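Journal, juin, vendredi soir

Levé à cinq heures et demie pour couler la dalle du seuil avant la chaleur. Le béton avait été commandé chez Clellance, en sacs, parce que le camion-toupie ne passe pas sous le porche. Dix-sept sacs montés un par un depuis la rue. J'en avais prévu quinze, et j'ai dû repartir en chercher deux avec la remorque, ce qui m'a coûté une heure et une bonne partie de ma patience.

Le coffrage a tenu. J'avais doublé les piquets côté rue après l'histoire de l'an dernier, quand la planche s'était ouverte par le bas et que tout avait coulé dans le caniveau. Cette fois, des vis partout, pas un clou. Tiré à la règle, taloché deux fois, puis bâche humide. Je n'y touche plus avant lundi.

À neuf heures, Sorin Radonjić est venu pour le puits. Il a soulevé la plaque, descendu sa sonde et noté 38 décimètres d'eau. C'est plus qu'au printemps, ce que je ne m'explique pas bien, il n'a pas plu depuis trois semaines. Il pense que le voisin du haut a cessé de pomper pour ses noyers. Possible. Il faudra que je lui demande, mais nous ne nous parlons pas beaucoup depuis l'affaire de la haie.

Sorin m'a aussi montré où la maçonnerie est à reprendre. Trois pierres déchaussées sur le côté nord, à un mètre sous la margelle. Il dit de ne pas employer de ciment, seulement de la chaux, et de boucher de l'intérieur vers l'extérieur. Il m'a laissé un devis pour le faire lui-même : 400 euros, échafaudage compris. Je n'ai pas dit oui. Je n'ai pas dit non plus que j'allais le faire seul, mais j'y pense.

Il a refusé le café. Il boit de l'eau chaude, maintenant.

Le reste de la matinée au jardin. Les tomates ont besoin d'être tuteurées et je repousse depuis dix jours. J'ai fait la première rangée avec les tiges de noisetier coupées en février. La ficelle est presque finie. Les courgettes donnent trop, comme toujours – j'en ai laissé un cageot devant le portail, il n'en restait que deux à midi. Les haricots ont été mangés à ras sur la moitié de la ligne. Limaces, probablement, ou le lapin. J'ai resemé par-dessus, sans conviction, et remis la cloche grillagée.

Le poirier de la cour a la rouille. Des taches orange sur presque toutes les feuilles du bas. J'ai relu le cahier : même chose en juin il y a deux ans, et il avait quand même donné. Je coupe ce que je peux atteindre et je laisse le reste.

Midi, mangé debout. Du pain, le fond du fromage, une orange. Puis sieste, volets fermés, une demi-heure qui en a duré deux.

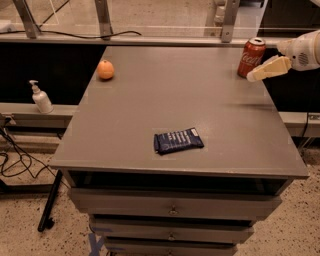 Page modifiée pour la dernière fois en juin, à 22 h 47

L'après-midi a été pour les papiers. Le notaire réclame toujours l'acte de 1961 pour la parcelle du fond, celle que mon grand-père avait échangée contre un pressoir. J'ai vidé le secrétaire. J'ai trouvé des quittances, des lettres, le carnet militaire de l'oncle, un plan de drainage dessiné au crayon sur du papier de boucherie, et pas d'acte. Le plan de drainage m'a retenu longtemps. Il montre une conduite qui part du puits et traverse sous la grange, dont je n'avais jamais entendu parler. Si elle existe encore, elle explique peut-être l'humidité du mur ouest, sur laquelle trois maçons m'ont donné trois avis différents.

J'ai téléphoné à Mogens Brynjólfsdóttir, qui a travaillé ici comme saisonnier du temps de mon père et qui a bonne mémoire. Il se souvient d'une tranchée. Il ne se souvient pas d'un tuyau. D'après lui, c'étaient des pierres plates posées en tunnel, sans rien pour les tenir, et on y faisait passer l'eau de la cour en hiver. Il m'a conseillé de chercher le départ derrière l'auge. Nous avons parlé ensuite de sa hanche et du prix du fuel, puis sa fille est arrivée et il a raccroché.

Je suis allé voir derrière l'auge. Il y a bien une pierre plus large que les autres, avec une encoche sur le bord. Je n'ai pas réussi à la bouger, même avec la barre. Il faudra être deux, ou prendre le cric.

Vers dix-huit heures, essayé la pompe Pasudell que j'avais achetée d'occasion. Elle s'amorce mal. Elle tourne, elle chauffe, et il faut remplir le corps à la main trois ou quatre fois avant qu'elle tire. Le clapet est sans doute à changer. J'ai démonté la crépine, qui était pleine de calcaire, et je l'ai mise à tremper dans le vinaigre. Si ça ne suffit pas, je commande la pièce. La notice est en italien, avec un schéma où la moitié des numéros manquent.

Pendant que la crépine trempait, j'ai affûté la faux. Battue d'abord, sur l'enclumette, en partant du talon. Je n'ai pas la main de mon père et le fil ondule un peu vers la pointe, mais elle coupe. J'ai fait le tour de la mare avant la nuit. L'herbe était déjà dure, montée en graine. Les reines-des-prés sont en fleur et je les ai contournées.

Vu un héron. Il est parti à mon approche, vers le bois, sans se presser. Il y a encore des têtards dans le coin peu profond, sous les joncs. Le niveau de la mare a baissé d'une main par rapport à la semaine dernière – le contraire du puits, donc, et ça aussi je le note pour en parler à Sorin.

Dîner : omelette, courgettes, un verre de vin. Écouté les nouvelles à moitié. Fini le chapitre de Quispe sur les canaux de montagne, qui est long mais où l'on apprend comment on partageait l'eau entre villages, à l'heure, avec un homme payé pour ouvrir et fermer les vannes. Les querelles se ressemblent partout. L'une d'elles a duré trois générations pour une planche déplacée de nuit.

Retourné voir la dalle à la lampe. La bâche était encore humide en dessous. Un chat a marché dans le coin gauche avant que je la pose, quatre empreintes bien nettes que je n'avais pas vues ce matin. Je ne vais pas les reboucher.

À faire demain : ficelle, chaux, rappeler le notaire, rendre la remorque avant midi. Demander à Sorin s'il a un cric plus bas que le mien. Regarder dans la malle du grenier pour l'acte, le secrétaire n'ayant rien donné. Répondre à la lettre de Farnside pour l'abonnement, qui traîne sur le buffet depuis Pâques.

Mal au dos, côté droit. Couché à onze heures, fenêtre ouverte.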